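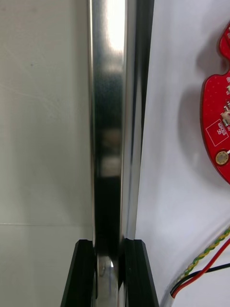 A polished metal bar

Stollwood tip to charge for rubble, but not for advice

Stollwood's household tip will start charging for rubble, soil and plasterboard next June, the council has confirmed, ending a long local tradition of rebuilding the patio at public expense.

The fee will be £2 a bag. Scrap metal, cables and garden waste stay free, as does being told by a man in a hi-vis jacket that you are in the wrong queue.
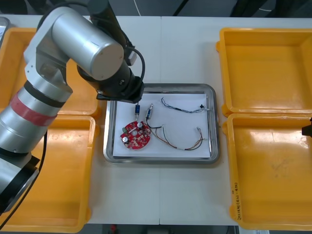 Stainless steel: still free to drop off under the new rules

The plan drew 818 replies during the summer consultation, of which 292 were in favour. A further 97 were about parking outside the post office, a subject that has turned up in every Stollwood consultation since the one on the duck pond.

Firouzeh Ebrahimi, who speaks for the council on waste, said the charge would bring the town into line with neighbouring Inby, where residents have paid for rubble for years. "We looked at what Inby does and it works perfectly well," she said. Asked whether this might be down to Inby residents driving their rubble to Stollwood, she said the council was aware of the suggestion.
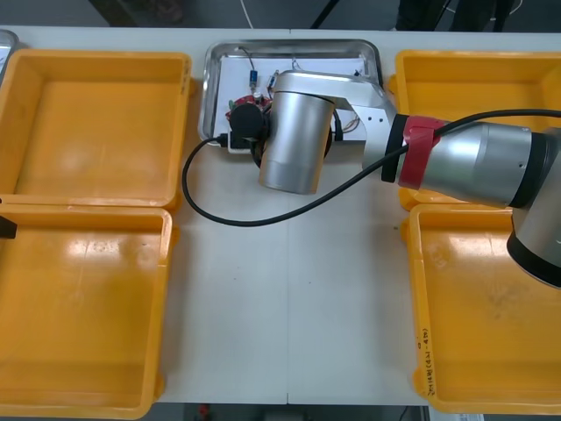 Yellow bins and a steel tray

Opening hours will change too. The gates on Cadwaladr Lane will shut at four in winter instead of five, and vans will need a permit, for which the form is available at the tip, to those with a permit.

Electrical items will go in a separate bay, and flexes should be cut off only if the plug is damaged. Fridges may be left up to two per household per year, which ought to cover most families.

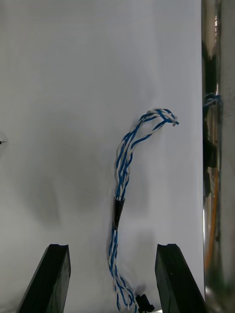
Blue and white wire: cables stay on the free list

The council expects fly-tipping to remain "broadly stable". The lay-by on the Inby road, which has lately acquired a bath and most of a conservatory, was not available for comment.

A permit form will be posted to van owners before the change.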